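Home Style Food Garden Subscribe

The clean pile nobody folds

By Murray Ormsby
Friday, February 5, 2021

Most homes have one: a heap of clean clothes waiting on a table. In January I set out to get rid of mine. I gave it one basket, one table and a few minutes each evening.

The table matters more than the basket. A bed is too soft and too low, and you end up stooping. A plain flat top lets you smooth a T-shirt with your palms and find the hem quickly.

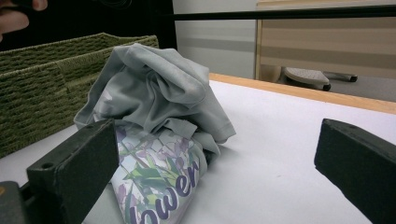 A flowery print and a woven basket in olive green.

Start with the tops. Lay each one face down, turn in the sides, then fold it up from the hem. Prints go on the inside if they have begun to crack. Leave socks until last.

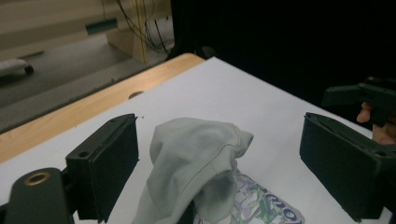

Reading time: 2 min

Cover the table if the surface marks easily. White shows up fluff and specks, and those are easier to deal with before a shirt goes in the drawer. Keep a bag to one side for anything you no longer wear. Mine went to the charity shop in Misimton after the second week.

Thick hems and rolled sleeves take the longest. Shake the garment out, pull it straight by the seams and begin again. I still iron work shirts on Sundays.

96 shares 158 comments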